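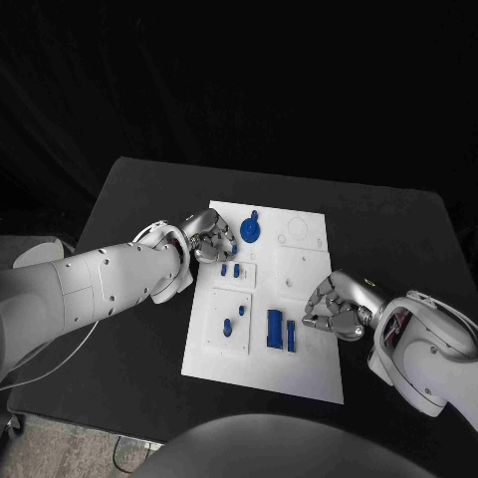 A Thursday at the Burkmont Bread Fair

We got to Burkmont at 7, and the line for rye was already out the door! The Grurdale mill was selling flour still warm from the stones, and I came home with two bags. My favorite stop was the Lindgren bakery stand — dark, sticky loaves with caraway and plum, 400 grams each, sliced thick with salted butter. I went back twice. The Vovstead flatbreads were lovely too, blistered and full of soft cheese. Bring cash, and eat the flatbreads right away.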